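Week 5 handout: Wood movement and edge-glued panels 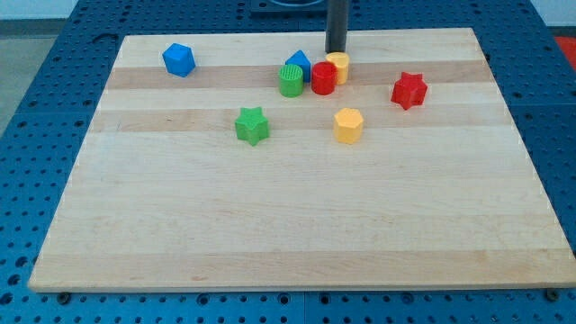 *Fig. 1. An edge-glued board in pale, maple-coloured wood. Note the darker strips and the seams running parallel to them.*

## Where we are

Last week covered sawing and drying. You should already know the difference between a flat-sawn and a quarter-sawn board, and what a moisture meter reading means. If you missed it, read chapter 3 of the course reader before the workshop, as the sums further down depend on it.

This handout goes with the lecture and the first half of the bench session. Bring it with you in February when we come back to table tops.

## Why wood moves

Wood takes in water from the air and gives it back. When the air is damp the cell walls swell, and when it is dry they shrink. A finish slows this down but does not stop it. Old wood still moves, and so does kiln-dried wood.

The movement is not the same in all directions:

- **Along the grain:** so small that we ignore it for furniture.
- **Radial** (from the centre of the tree outwards): moderate.
- **Tangential** (following the growth rings): the largest, and often close to double the radial figure.

A flat-sawn board is mostly tangential across its width, so it moves a lot. A quarter-sawn board is mostly radial across its width, so it moves less and tends to stay flatter. A board that is somewhere between the two will behave somewhere between the two.

Cupping follows from the same facts. The two faces of a flat-sawn board do not shrink by the same amount, and the face that was nearer the bark goes hollow as the board dries. Look at the end grain and you can tell which way it will go.

## Why we glue up narrow strips

Wide single boards are costly and hard to find, and they cup. A panel made from narrow strips still changes width by much the same total, but each strip can only cup a little. The faults are spread out and the panel stays closer to flat.

It also lets you use offcuts. Strips of different shades, or of different species, can go in the same panel if they move at a similar rate. Check the shrinkage table in the reader before you mix species. A strip that moves much more than its neighbours will show as a ridge or a dip at the seam after a season or two.

Colour is a separate matter from movement. A darker strip may be heartwood, or another species, or a piece from a different tree. Do not guess its behaviour from the shade alone.

## Which way up?

You will read two rules.

1. Alternate the growth rings, one strip up and the next strip down. If the strips cup, the panel goes slightly wavy but flat overall.
2. Put all the rings the same way. If the strips cup, the whole panel bends in one even curve, and a frame or batten can pull it flat.

Both work. Use the first for loose boards such as chopping boards and shelves. Use the second for table tops that will be held down. In either case, if one face looks much better than the other, put the good face up and accept a bit more planing.

Grain direction along the length matters more than people expect. Mark each strip with an arrow showing which way it planes cleanly, and keep the arrows together. Otherwise you will get tear-out on every other strip when you clean up the surface.

## Preparing the joint

A long-grain to long-grain glue joint, if it fits, is stronger than the wood on either side. The fit is what takes the time.

- Plane both edges straight. A very slight hollow in the middle of the length is acceptable on long boards (a "sprung" joint). A bump is not.
- Check that the edges are square to the face. If you plane two mating edges together in the vice, folded like a book, small errors in angle cancel out.
- Put the strips together dry and look for light through the joint.
- Glue soon after planing, the same day if you can. Old surfaces do not take glue as well.

Draw a large triangle across the face of the whole panel in pencil before you take it apart. It shows the order of the strips and which way each one faces.

## Gluing up

We use a PVA wood glue in the workshop. Spread a thin, even film on one edge and rub the joint to wet the other.

Put clamps above and below the panel in turn, so that they do not all pull it the same way. Tighten from the middle outwards. You want a line of small beads along the seam. A heavy run means too much glue; a dry seam means too little, or a poor fit.

Leave it in the clamps for at least 30 minutes, and longer in a cold room. Do not plane or sand it that day. The glue puts water into the edges and they swell. If you level the surface while they are still swollen, they will shrink later and leave a shallow groove along each seam.

## Allowing for movement

A simple estimate:

> change in width = width × shrinkage factor × change in moisture content

Keep the units the same throughout. The factor depends on the species and on whether the board is flat-sawn or quarter-sawn. Use the values in the reader, not ones from the web, so that we all get the same answers.

Places where this matters:

- Battens under a top: slot the outer screw holes across the grain.
- Breadboard ends: glue the middle only, and peg the rest through slots.
- Solid panels in frames: leave space in the groove and do not glue the panel in.
- Backs and drawer bottoms: run the grain so that the movement goes where there is room.

## Exercises

1. Take a flat-sawn offcut from the rack. Draw the end grain and mark which way you expect it to cup.
2. Work out the change in width of a shelf 300 mm wide when its moisture content rises by 3 per cent. Do it for a flat-sawn and a quarter-sawn board of the same species.
3. Lay out 5 strips for a chopping board. Mark the ring direction and the planing direction on each, and draw the triangle. Have your layout checked before you open the glue.

Hand in written answers to 1 and 2 at the start of the next session. Exercise 3 is marked at the bench.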